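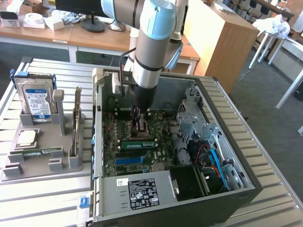

Memory and processor work on a desktop tower goes faster with the case on its side, open side up, on a surface that does not hold dust. A slatted metal table is suitable. Shut down, switch off the supply at the back, pull the cord and hold the power button for 2 seconds. Loose parts need fixed places before the first one comes out. A printed holder to the left of the case keeps the hard disk upright in a slot, the expansion card in a bracket beside it, and the processor and a RAM stick in their own pockets at the front. A muffin tin lined with antistatic foam does the same job for small parts, but cards tend to fall over in it.

Clearing the work area

Move data and power cables toward the drive cage before touching the board. Thin single wires along the board edge are usually front panel or sensor leads. Leave them connected if they reach, and note the header position if they do not.

Blow dust out of the slots with short bursts, can upright. Hold fan blades still with a finger. Do not use a household vacuum nozzle inside the case.

Checking the socket

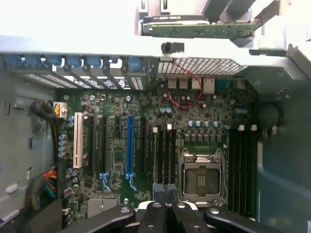
CPU socket with its metal retention frame, memory slots on both sides.

Check the socket under a desk lamp held low, first from one side and then from the other. A bent contact reflects light differently from its neighbors. Do not wipe the contacts. Lint from a cloth does more harm than the dust did.

Release the lever by pressing it down and slightly outward, then raise it fully. Hold the processor by two opposite edges and match its notches or corner mark to the socket. It is set down vertically and never slid. If it rocks, lift it and start again. Closing the lever takes noticeable force on many boards – this is normal once the processor is seated flat.

Fitting memory

Open the latches at the ends of the slot. Compare the notch in the module with the key in the slot before applying any pressure. Handle modules by the short ends and keep fingers off the gold edge.
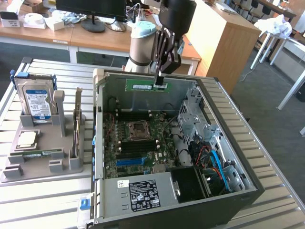

Lower the module straight down and press on both ends at the same time until the latches close. A module that is seated at one end only will often give a blank screen or a beep code. Where the board has more than one bank, follow the order in the manual; slot color is not a reliable guide across makers.

Before closing the case

Refit the cards and the drive, then reconnect the cables. Run a memory test with the side panel still off. Write the date and the module size on masking tape inside the panel.

Arvid Forsberg
Last revised May 2, 2022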